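Home | Get started | Demo guide | FAQ | Contact

FAQ for demonstrators

Read this before your first shift on the Oncombe stations. Most of what people email about is in here. Last gone over January 2024.

Do I need any robot experience?
No. Most of our demonstrators had none. You need steady hands, patience, and to be OK with doing the same pick over and over. Training is one session with Beatrice Minja, then practice episodes that don't count.

What's the difference between hand guiding and remote?
Hand guiding = you hold the arm and move it yourself. Remote = you sit at the Pudard desk and move the small leader arm, the big one copies. Same task lists for both. Remote gives cleaner wrist video so we use it for anything with small items. Hand guiding for drawers, doors, wiping.

Which one will I be on?
Check the board when you come in. If you're down for both, do remote first while you're fresh.

How long is one episode?
As long as the task takes. Don't race. A pick and place is short, a shelf restock is longer. If you've been stuck on one item for a while, stop, mark it failed, reset.

How many do you need from me?
Target for a full task is 1000 good episodes, split over everybody on it. We don't set a personal quota. Please don't pad your numbers with sloppy ones, they get thrown out at review and then someone has to redo them.

What counts as a good episode?
Starts from the home pose. One clear attempt. Item ends up where the prompt says. Gripper opens fully, backs off, then you stop the recording. Little corrections on the way are fine, we want some of those. Long pauses with the arm hanging in the air are not fine.

I dropped the item. Keep going?
If it's still in reach and you can pick it up in a natural way, yes, keep going and tag it "recovery". If it rolled off the table, stop and tag "failed". Don't reach in with your hand while recording. Ever.

Why snacks and jars and not blocks?
Blocks are easy. A Snickers wrapper, a small box tipped on its side, a jar with a round lid, foil packets in a basket, all of those want a different grip. Clear acrylic is nasty too, you mostly only see the edges. Go in slow near the stand. 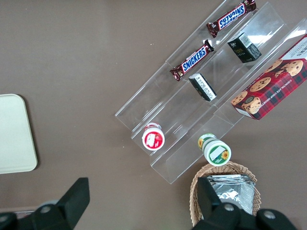
Can I pause in the middle of an episode?
Pausing isn't supported, the recorder keeps running until you hit stop. If you need a break, stop, tag it "discard", and start over from home pose when you're back.

Do I have to put everything back in the same spot between episodes?
No, please don't! Move things a little each time. Turn the bars, swap the jars, shift the tray. If every start looks the same the policy learns the spot and not the item. The reset sheet tells you how far you can go.

Which way should I come at an item?
From above if it's lying flat in a channel. For jars, fingers either side of the lid, then lift straight up. Boxes, grab the narrow side. Don't drag things along the acrylic, it slides the whole stand and then your layout is off.

How hard do I squeeze?
Less than you think. The leader handle has some give, stop when you feel the item hold. If a wrapper or box gets crushed swap it out and make a note.

The follower arm is lagging. What do I do?
Stop recording first. Let go of the leader slowly. Restart Mindico from the desktop icon, wait for the green light, home both arms. Still laggy, use station 3 and tell us. Don't record through lag, we can't fix it after.

Error 322 came up, now what
Leader and follower don't agree on joint position. Put the leader in its cradle, press home, wait. Comes back more than once, leave it and email.

Is the red button really OK to press?
Yes. Any time, any reason. You won't get in trouble for it and you won't break anything. The arm just stops and you lose that episode.

Can I watch my own episodes?
Yep, in the Gachanja viewer, under your initials. Good habit to check the first couple of every shift, wrist view especially. If the item is hidden behind a finger the whole way, change your angle. Viewer only keeps the last 400, older ones get archived.

Do you need me to write the prompts?
Just pick from the list. If nothing matches what you did, use "other" and write one plain sentence. "Put the green jar in the tray" is good. "Task 2 again" is no use to anyone.

Does the robot learn while Im doing it?
Not live. Your episodes go to review, then into a training run, then we test on the same station. You'll probaly see it try your task some weeks later. New tasks are planned for June, list to come.

Can I bring coffee to the desk?
Lidded cup, on the side shelf. Not next to the leader arm.

Something not covered? Email the station desk with your station number and episode ID.

Contact the station desk | © Oncombe | Back to top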